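### 4.2 Shared tables and the placing of small objects

The second part of the study turned from private desks to the long tables that staff at the Mosstead site use in common. These tables belong to no single department. They are booked by the hour, used for short pieces of work and expected to be left clear by six in the evening. Xaba's earlier report on the Fumberg building had suggested that shared surfaces gather fewer objects than private ones, but that the objects left on them stay longer. We wished to see whether the same held in a larger and more open office.

Over the period of the survey, which ended in May, 749 separate objects were entered in the log. Each entry gave the kind of object, the part of the table on which it lay and whether it had moved since the previous visit. Objects were sorted into two broad groups: those needed for work, such as calculators, pens and staplers, and those kept for display, such as flowers, cards and picture frames. Chairs were logged separately, as their position proved to be a useful sign of how a table was being used.

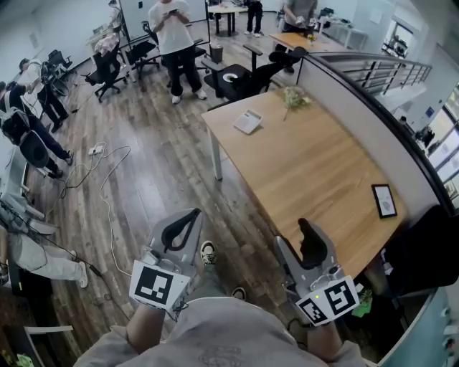 **Figure 6.** One of the long wooden tables in the open office, with a calculator and a sprig of pale flowers on its top and a framed card lying near one edge. Office chairs stand at the far end.

Display objects were found to drift towards the edges of a table, while work objects were more evenly spread. Staff who were interviewed gave a simple account of this. A person sitting down to work will push a frame or a vase aside to make room, and will seldom push it back. Over several bookings the object travels outwards until it reaches a place where it is in no one's way – often a corner, or the strip of tabletop nearest a partition. Frames were also often laid flat at this stage, and once laid flat they were rarely stood up again.

Work objects behaved differently. A calculator left on a shared table was usually treated as common property within a day or so, and was used and put down again wherever the last person had been sitting. Several members of staff could not say to whom such an object belonged, and did not regard the question as important.

The seats of chairs deserve a short note. We had not planned to record them as surfaces, but small items were placed on them often enough for the log to be changed after the first Wednesday. A chair holding an object was generally passed over by people looking for a seat, even when the object was small and could easily have been moved.

Clearing times were less regular than the booking rules would suggest. Of the bookings for which we hold full notes – about 200 in all – most ended with the table in much the same state as at the start. Users removed what they had brought and left what they had found. The rule that tables be cleared was therefore widely kept in one sense, yet the older objects remained where they were. The storage units supplied by Trastora, placed at the end of each row for this purpose, are considered in Section 4.3.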